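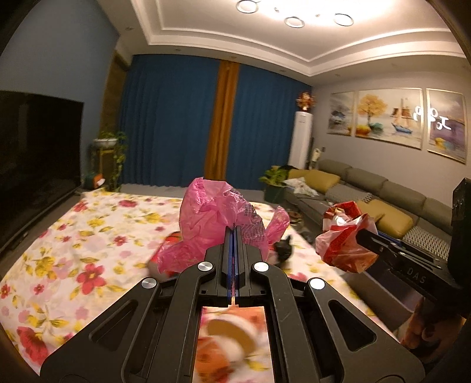 Two hand-held grippers over the bed during the bag task at the Skindoren demonstration. One of them holds a red-and-white plastic bag.

The demonstration I attended in January was run by Skindoren, which sells training data and the fitting work that goes with it, and was held in two parts. In the morning we watched people perform household jobs with hand-held grippers in a furnished home. In the afternoon we watched a fixed arm at the Fleury workshop attempt the same jobs with a policy trained on recordings of that kind. Most of the visitors I spoke to had come for the afternoon. I think the morning was the better guide to what the product is worth, and I think demonstrations in this field should be arranged so that a buyer can see that.

The setup in the home was plain. The operator holds a gripper in each hand and works as a person would, within the limits of two parallel jaws. Agathe Collet, who ran the session, gave each task in one sentence and then stopped talking. The bag task was to clear soft packaging and small items from a bed. The sheet was patterned with red, pink and yellow flowers, and the items on it included a crumpled pink plastic bag, translucent, with dark print on one side, and a small orange object.

This is a hard task for a machine and a dull one to watch. A thin plastic bag has no fixed shape. Its outline changes when the jaws touch it, and the part that can be gripped at one moment may be folded under at the next. Translucent film over a floral print gives a vision system very little edge to work with. A rigid box on a gray table has none of these problems, and a rigid box on a gray table is what I have been shown at nearly every trade event I have attended.

Collet's operators dealt with the film in a way I had not seen written down. They did not aim for the middle of the bag. They closed the jaws lightly on a fold, lifted a little, and waited for the rest of the bag to hang before moving sideways. If the fold slipped they lowered the jaws and took another one. Missed grips were kept in the recording. I asked whether they were later removed, and Collet said they were marked and retained, on the grounds that a policy which has never seen a slipped bag has no basis for recovering from one. I agree with that, and I would like to see it stated in the contract terms. At present it is not. The terms I was given define a usable episode by its final state only.

The number quoted in the visitor sheet was 1893 episodes for the bedroom set. No breakdown was printed. I asked for one and received it after lunch from Shiyu Fan, who handles the labeling. Of the total, 114 involved film bags or wrappers. The remainder were rigid items, folded cloth and drawer work. The share of bags is small, and it bears directly on what we saw later in the day.

At Fleury the arm was given 40 attempts over the course of the afternoon. It did well on rigid items. It folded a hand towel to a standard I would accept in a rental apartment. On film bags it approached the center of the object, closed, and lifted either the whole bag or nothing. When it lifted nothing it went back to the same point. I did not see it take a second fold. The operators in the morning did that as a matter of course, so the behavior exists in the data. My guess is that it exists in too few episodes to be learned, or that the labels do not separate a first grip from a second. Fan thought the latter was more likely, and said the label scheme would be revised in version 3.

Holger Sæther, who buys equipment for a linen service and was standing next to me for most of this, took the opposite view of the day. His position was that he is buying an arm, that the arm is what will be on his floor, and that the methods used to teach it are the supplier's business. He considered the morning a waste of two hours. I understand the argument. A buyer of a washing machine does not ask to see the drum being pressed.

The comparison fails on one point. A washing machine does the same thing in every room. A learned policy does well in conditions close to those it was taught in and gets worse as conditions move away from them, and the distance is not printed on any plate. The only practical way for a buyer to estimate it is to look at the teaching conditions. I could see that the home had a real bed in it, a sectional sofa, glowing ceiling lights and long dark blue curtains. I could compare this with my own site, which has strip lighting and steel tables, and draw a conclusion. Watching the arm at Fleury told me how it behaves at Fleury.

There is a cost to showing this material. Lionel Carré, who sells the competing Pokik system, told me that his firm stopped inviting visitors to recording sessions after customers began to ask why they should pay for something a person could do by hand. I find this a weak reason. The customer who asks it has misread the purpose of the session, and a single paragraph on the visitor sheet would correct him. The customer who is kept out has no way to ask about slipped grips, film bags or lighting, and will find out about them after installation.

My complaints about the Skindoren day are therefore narrow. The two halves should be matched: whatever tasks are performed by hand in the morning should be run on the arm in the afternoon, in the same order, with the same kinds of object. The floral sheet should have been carried over to Fleury. The arm worked there on a plain gray cloth, and its results on bags were poor even so. The breakdown of episodes by object type should be on the visitor sheet. And recovery after a failed grip should be scored separately from success on the first, in both halves.

Colette Brunet of Wivaro, which intends to hold its own open day next season, has asked for comments on format from those who were at this one. Mine are the four points in the paragraph above, with a request that visitors be allowed to bring two or three objects from their own sites. I would bring film bags.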